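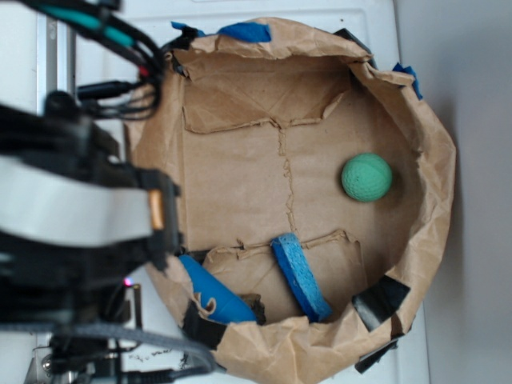
Re: [isville-gardens] Water meter and the May bill

From: Ezequiel Villalobos
To: isville-gardens list
June 2025

> The May bill shows 1,990 gallons for the lower plots. Is that
> a leak or just the dry spell? And does anyone have the number
> for Mateos?

I read the meter again this morning with every tap shut and the dial didn't move, so I don't think it's a leak. The upper plots used 445 gallons in the same month, but they have the drip lines.

Two of the lower taps need new washers. Braseck Hardware carries the right size.

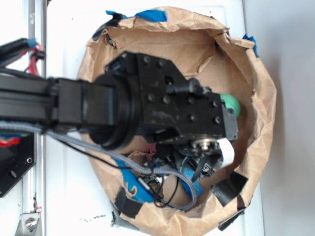
I would also like to move the sprinkler timer back to 3 minutes per bed. Somebody set it higher in May and the beds by the Zarard Street gate are getting more than they need.

Mateos is on the contact sheet, second page. Please write to the list before you call them, as they bill for each visit.

Ezequiel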